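Home & Money

Is the Spare Room Really Paying for Itself?

Fineleck wants you to believe your spare room is a gold mine. Its ads promise $200 a night. I looked at its listings in Montoya for February, and the typical room went for $174 before cleaning fees, taxes and the company's cut. Half the calendar was blank.

Then there's the furniture. Hosts get nudged toward a "refresh," sold by a partner store, naturally. Paint is cheaper, and I doubt guests care.
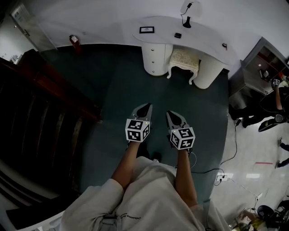 My advice is to run the numbers on 11 empty nights a month before you buy so much as a lamp.

Contact us | © 2019 Banulia Magazine | Back to top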